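From: Ojārs Kivi
To: tredton-robotics list
Date: 31 March 2025
Subject: Re: Open day at Nirnora, was it worth the drive?

Hi all,

Replying on the list because two people have asked me the same thing off it. The earlier message is quoted first, my answers come after it.

> Has anyone been to one of the Nirnora open days? I see they had one this month and I missed the notice. We have a small laundry and linen room at work and my manager wants to know if robot folding is anywhere near ready. I have told her no for two years running and would like to either keep saying no with a better reason or change my answer.
>
> Specific questions:
>
> 1. Do they let you see the arm run, or is it slides?
> 2. Is it only towels? Everybody's demo is towels.
> 3. Can you bring your own stuff for it to pick up?
> 4. How bad is parking?
>
> Also, does anybody still have the handout from the Waaka talk last August? The link in the archive is dead.

I went, along with two others from the Tredton group. We left early and got there before the doors opened. I'll take the questions in order and then add some notes.

**1. Do you see it run?**

Yes. There was a short talk at the start, with slides, and then the rest of the day was on the floor. They had 3 stations going. The first was bin picking with boxed goods, which you have all seen before. The second was a teaching station where a person moves the arm by hand and it plays the motion back. The third was cloth, and that was the one I came for, so I spent most of the day there.

Each station had someone from Nirnora standing at it who worked on that thing. You could ask a question and get an answer from the person who wrote the code. At the cloth station they also had a monitor showing the view from the small camera at the wrist, so you could watch the arm from the side and then look up and see what it was working from.

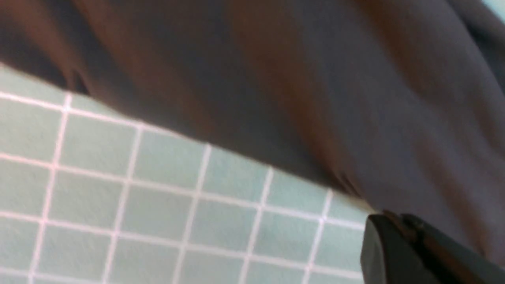 The cloth station runs a piece of software they call Parkum. It takes the wrist view and picks a place on the cloth to go for. The person running it said the hard part is the last bit of the approach, when the cloth fills most of the view and there is very little else to go by. I could see what she meant on the monitor. With dark gray fabric bunched up close to the camera, there is no print or pattern on it to lock onto, only soft folds, and the clearest lines in the whole view are the white grout between the green tiles. The edge of the cloth against the tile is the thing you want, and it runs at a slant and curls over in places. She said that Parkum looks for that edge first and only uses the folds higher up if it can't find one.

I asked why tile. She said they change the surface on purpose, so the software doesn't get used to one plain tabletop. They have a few boards they swap in. A grid is a hard one for them because an older version kept taking grid lines for the edge of the cloth and closing on nothing. I thought that was a fair thing to tell a visitor.

**2. Is it only towels?**

No. They had towels, but they also ran T-shirts, an apron, and plain pieces of cloth. Folding was only shown with the towels. Everything else was pick up, move over, and put down. If your manager wants folding of mixed items, I'd keep saying no for now.

They had a sheet on the wall with results from their own test run. It was 400 picks from a tile surface and 400 from a plain one. I didn't copy down the success rates and I don't want to give them from memory. The sheet did split the misses by kind, which I liked. There was one column for missing the cloth completely, one for getting it and dropping it, and one for picking up two layers when you wanted one. I have asked if they will send it out. If they do, I'll forward it.

Two layers is the problem I would worry about in a linen room. If the arm drops a towel you see it on the floor. If it takes two at once, your count is off and you find out later.

**3. Can you bring your own things?**

Yes, but ask first. It was in the sign-up form and I nearly missed it. I brought an old flannel shirt and a fitted sheet for a crib mattress.

The shirt went fine. It was picked up by the hem on the second try and moved to the other tray. The fitted sheet did not go well. The elastic pulls the edge under, and the arm went in four times before they stopped it. They were good about it and asked if they could keep the sheet. I said yes, so that's my contribution to science.

If you go, bring the item you have the most of. Don't bring the oddest thing in the closet like I did. You'll learn more about whether it would help you.

**4. Parking**

Bad. The lot has 18 spaces and half were taken up by the staff. We parked on the street behind the building and walked. There is a loading dock on that side and they don't want you using that door. Go to the front.

**Other notes**

The fingers are the part I would look at hardest if you are thinking of copying any of this. They are black with a rounded tip, and the man at the teaching station told me they have been through a lot of shapes. A square tip pushed the cloth along ahead of it on smooth surfaces. The rounded one gets down to the surface beside the edge with less shoving. He let me try closing the spare pair on my sleeve. The grip was light, lighter than what we use in the Tredton shop, and we should probably turn ours down before we blame the camera for everything.

Speed: slow. I timed a few with my watch and then lost the paper. A person would beat it easily. They didn't pretend otherwise. The talk said they care about getting it right before getting it quick, and I have no quarrel with that, but your manager might.

Noise: low. You could talk next to it in a normal voice. The bin picking station was louder because of the vacuum pump.

Safety: there was a taped line on the floor and a stop button on each side of the table. The arm did stop once while I was there, when someone leaned over the line to look at the tray. It took them a few minutes to get going again, because it has to go back to its start position and look at the table fresh.

Lunch was sandwiches. There was coffee all day. If you don't eat meat, say so on the form, they ran short.

I asked if they would bring the cloth station to us for a club night. They said the arm travels all right but the lighting is a pain to set up again. They keep it soft and even over the table, and under our shop lights they would expect more misses. They would sooner have us come to them as a group. I said I'd find out how many want to go. Reply to me off list if you're interested and say whether you can drive.

On the Waaka handout, I have a paper copy with my own scribbles on it. I can scan it this week. If someone has a clean one, please post that and save me the trouble.

One correction to what I said at the last meeting: I told people the Nirnora arm used two cameras. At this station it was working from the one at the wrist. The second one I had in mind is over the bin picking table.

Ojārs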